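Section 6. Working alongside the sorting cell

Read this section before you accept a shift on the Gollberg line. It was rewritten by Fongchan Wongsuwan on 8/12/26 to replace the supplier's version, which promised that operators would be "freed for higher-value tasks." We have yet to see the list of those tasks.

6.1 What changes for you

Sorting small mixed items used to take two people at a bench. The cell now has one person assigned to it, and that person also covers the packing table. The sales sheet from Stotata says 2000 items a shift. Plan your day on 400 until your own tally sheets show something better.

You are still responsible for what ends up in the bins. The cell does not sign the sheet – you do.

6.2 Starting a run

1. Walk up to the cell and look inside. Check the bins for leftovers from the last shift.
2. Push the bins back into line if they have drifted. The arms go to where a bin should be.
3. Lay the items out on the floor of the cell behind the bins, with a hand's width between them.
4. Check that the purple cables hang free on both arms.
5. Close the log for the previous run and open a new one under your own name.
6. Step back to the yellow line and press Start.

Note: Odd shapes are slow. Anything tall, wheeled or tangled should go in early in the shift, while there is still time to sort it by hand.

Caution: Never reach over the bins while the arms have power, even if both are still. An arm that is waiting looks the same as an arm that is off.

6.3 When it stops

Press Hold, then Release, and wait for the tone. Remove the item by hand and write it down as a manual sort. Do not skip this because the line lead is in a hurry. If manual sorts go unrecorded, the monthly report shows a cell that needs no help, and staffing gets set from that report.

After 2 stops on the same item, leave it out of the run.

Loose wire is a known problem. Said Abdel Hamid keeps a notebook of wire stops at the Wattanapong desk; add yours to it.

6.4 Breaks

The cell does not run unattended. If you go on break, it goes on Hold. The supplier's version said otherwise, and that page has been withdrawn.

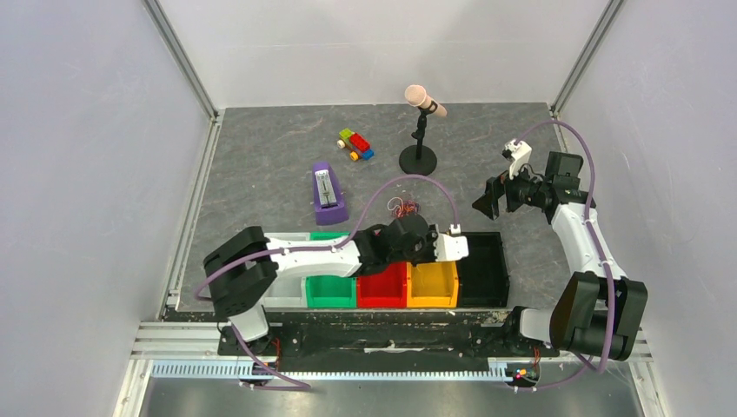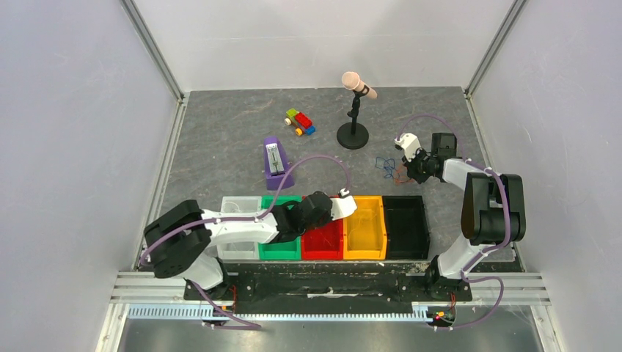 Figure 6-1. The cell with items laid out behind the bins and the left arm over the row, two views.

Questions about staffing go to Stavevska, second floor. Questions about faults go in the log first.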